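Teaching a robot to do the washing, project report by Ebbe Engström

So my project at Rasside this year was laundry! I drove both arms by remote control and the robot recorded everything I did, so it could learn from my moves later on. I'd planned 130 runs (a bit hopeful, I know).
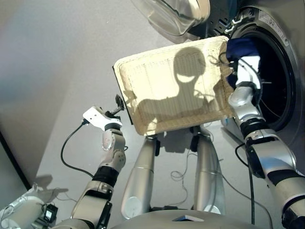

The hardest bit was my own hands. You forget how much you feel when you pick up a sock, and with the controls you feel nothing at all, so I kept squeezing too hard or letting go too soon. My first 30 runs went straight in the bin.

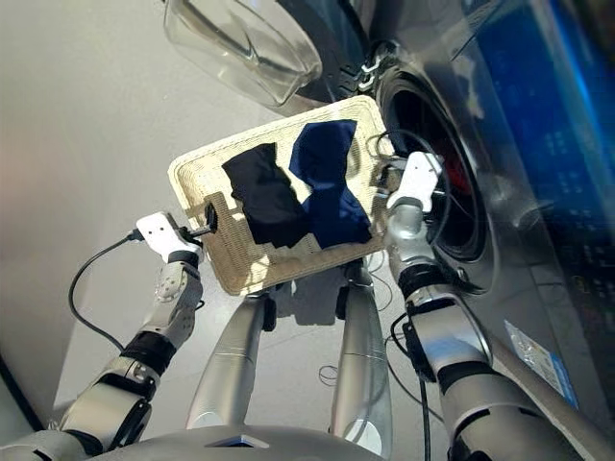 Both grippers on the basket, dark clothes inside, washer door open.

After that I slowed right down and made three rules for myself: hold the basket steady, move one arm at a time, and if I muck it up, start again.
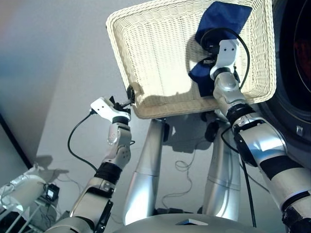 I still want to try 40 more runs with the basket starting in odd places, which Söderlund suggested. That'll have to wait until June, when I get the lab back.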